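Search this site Search
Enter keywords
Go

How to Lay Out and Set a Meal Tray

Reading time: 8 minutes

Updated March 2019

A meal tray is a small table that has to survive being carried. Most spills and most forgotten forks come from setting the tray straight out of the cupboard, one thing at a time, while the food is getting cold. The method on this page puts everything on the work surface first and on the tray second. It takes a couple of extra minutes the first time and saves them back by the third or fourth.

I learned it at the guesthouse in Kodham, where Sivaprasad Kotian ran the kitchen and where room trays went up two flights of narrow stairs. We sent up 153 trays one January, and I carried a good share of them. I use the same routine at home now for breakfast in bed, for a sick child, and for eating lunch in the yard.

What you need

A tray with a raised rim. Flat boards with no edge look nice in catalogs and are no good on stairs. The rim should be high enough to stop a sliding cup. Mine is 18 inches on the long side, and I wouldn't go much bigger unless you have wide doorways.

A clear work surface larger than the tray. You want space for the tray and for everything that will go on it, side by side. A kitchen table is better than a counter if the counter is shallow.

One cloth, folded. A cotton napkin or a thin dish towel is fine. Terry cloth is too thick and makes a plate rock.

Tableware for one person: a plate, a bowl if the food calls for one, a cup or glass, and the utensils.

The food. Anything cold can come out at the start. Anything hot stays on the stove until step 6.

Step 1. Clear and wipe the surface

Take everything off, including the mail and the fruit bowl. Wipe with a damp cloth and then with a dry one. If you leave it damp, the bottom of the tray picks up water and you carry that to the bed or the sofa.

A light-colored surface makes this whole job easier. You see crumbs and you see what is missing. If your table is dark or has a busy pattern, put down a plain white sheet or a large cutting mat.

Step 2. Put the tray at the back

Set the tray toward the back of the table, on the side of your stronger hand. I'm right-handed, so mine goes back right. The front of the table is then free for everything else, and you don't have to reach across an open tray with a full cup.

Turn the tray the way it will be carried and eaten from, with the long side toward you. If it has handles they should be on the left and right. Turning a tray after it is loaded is how glasses go over.

Step 3. Fold the cloth

There are two jobs for a cloth on a tray. It can line the bottom so things don't slide, or it can be the napkin. Decide which before you fold.

For a liner, fold it to the size of the tray floor and press it flat with your palm. It should not climb the rim at any point. If it does, unfold it and fold again a little smaller.

For a napkin, fold it in half, then in half again, and once more if it is large. Keep the open edges together on one side. Put it on the table opposite the tray and leave it there for now.

If you want both, use two cloths. Sivaprasad used a strip of non-slip shelf liner underneath and kept the good napkins for guests' laps – cheaper to wash, he said, and he was right.

Step 4. Lay out the tableware

Bring out the plate, the bowl and the cup and put them in the open middle of the table. Check each one as you put it down. Chips on the rim of a cup are easy to miss in the cupboard and easy to feel with a finger.

Lay the utensils down next. Think about the food one item at a time and ask what it is eaten with. Soup needs a spoon. Toast with jam needs a knife. Yogurt needs a small spoon even when there is already a big one. A forgotten utensil means a second trip, and by then the food has cooled.

Match the dishes to the tray. A dinner plate takes up more than half of a normal tray, so for most trays a lunch plate is better. Shallow bowls are worse than deep ones for carrying. Wide, heavy cups are better than tall ones.

Step 5. Bring out the cold food

Put cold items down near the dish they will go in. Leave packets closed for now. Peel, slice or portion anything that is awkward to manage in bed, such as oranges, melon or a boiled egg.

Leave a gap between items so you can pick each one up without brushing the next. When two things touch they tend to travel together, and the second one lands on the floor.

Now look over the table and compare it with the meal you planned. You are looking for what isn't there. Salt, butter and something to drink are the usual ones. Arvid Sjögren, who worked mornings with me for two seasons, read the menu slip out loud while he looked, and I've kept the habit even with no slip.

At this point your table should have the tray at the back, the cloth folded off to one side, and food and tableware spread out with working room between them.
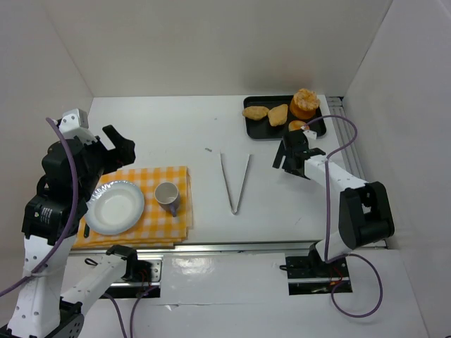 Everything out: tableware on the folded cloth on the white work surface, food items on the tray, black tray with a raised rim at back right.

Step 6. Load the tray

Load in this order.

Liner first, if you are using one.

The heaviest dish next, in the center and slightly toward the person carrying. This is usually the plate, sometimes the bowl. The weight should sit close to your body when you lift.

The cup goes at the back on the right for a right-handed eater, left for a left-handed one. Fill it no more than two-thirds. If it's tea or coffee and the walk is long, carry it up empty with the pot next to it.

Small items fill in around the plate. Put them against each other or against the rim so they can't build up speed.

Utensils go down the side where the hand is. Tuck the handles slightly under the edge of the plate if they tend to slide.

The napkin goes last. Lay it over the utensils or at the left of the plate.

Hot food is plated at the very end, with the plate already in position on the tray. Bring the pan over to the plate. Moving a full hot plate onto a crowded tray is where thumbs end up in gravy.

Step 7. Check the balance

Put a hand under each short end and lift the tray an inch. If one side drops, set it down and move the heaviest thing toward the high side. Lift again. Once it comes up level you can go.

On stairs, keep the tray at waist height and look at the steps. Go slowly on the first two and you'll find the pace. Have the door at the other end open before you start – it's no fun knocking with an elbow.

Clearing the tray

Do the same thing backward. Put the tray on the work surface in its place at the back, take everything off, and sort as you go: leftovers in one spot, dishes in another, cloth in the wash. Wipe the tray on both sides and stand it on edge to dry. Stacking damp trays leaves rings on painted ones.

Common problems

The plate slides even with a liner. The liner is too smooth. Dampen it slightly and wring it well, or switch to shelf liner.

There isn't enough space on the tray. Take the drink up separately, or use a smaller plate. Don't stack a bowl on a plate unless the bowl is empty.

The work surface is too small. Use a chair next to the table for the cold food, or do the layout on a baking sheet. At the cottage in Dovholm the counter was barely wider than the sink, and I set trays on the lid of the chest freezer.

Things get cold. You are starting the hot food too early. Finish steps 1 to 5 before you turn on the burner for anything that cooks in under ten minutes.

Setting several trays

For more than one tray, don't set them one after another. Lay out the tableware for all of them, then the cold food for all of them, then load. Put the same thing in the same place on each. The odd one out shows up right away, and whoever carries doesn't have to relearn the balance each time.

If the meals differ, put a slip of paper under the napkin with the name on it. Write large. We used the backs of old Tustura order pads, which came in a box of 1,000 and never seemed to run out.

A note on trays

People ask what to buy. Plastic and lacquered trays are both fine. Metal ones are loud, and anything with a glass base is heavier than you expect once it is loaded. Check the rim and check that it sits flat on your own table with no wobble. Take your usual plate to the store if you can, or at least measure it.

Related: Folding cloth napkins so they stay folded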